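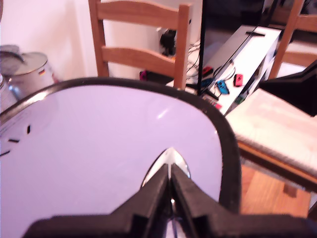

Gripper and front room, wooden chairs and wall outlet behind.

Pre-purchase site check, second arm and gripper set
Site: Gellau
Checked by: Ileana Filip
Date: October 13, 2020
Copy to: Mircea Anghel, Haiyan Wei

1. Finger condition – OK. Spare pair still to be ordered, quote from Fastutine is 332 for the pair.
2. Emergency stop within reach of operator – OK.
3. Clear reach on all sides – NO. Chairs have to go back before any powered move. Haiyan wants tape on the floor, add to budget.
4. Cables off the walkway – PARTLY. White cables by the wall adapter hang down behind the chair. Cable duct, 30.
5. Outlet load – NOT CHECKED. Need the rating of the new controller first. Asked Zustuleck in May, no answer on file.
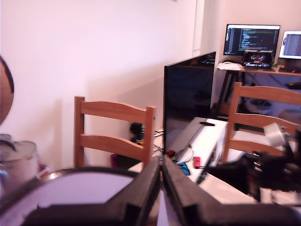

Arm at right, TV table and desk with monitors beyond.

6. Loose items near work area – game controllers and remote on the white table. Put in a box before runs.
7. Screens and laptop outside reach – to be measured with the arm at full extension. If they are inside, the desk moves and we pay for longer leads.
8. Guarding – none quoted yet. Mircea set aside 1000, which covers a low panel on one side only.

Budget left after the arm deposit: 3000. Items 1, 4 and 8 fit. A second stop button does not appear in the Zustuleck quote – ask for it as a separate line.

Result: hold the order until 3 and 5 are closed. Recheck by Ileana, sign-off by Aurelia Dobre.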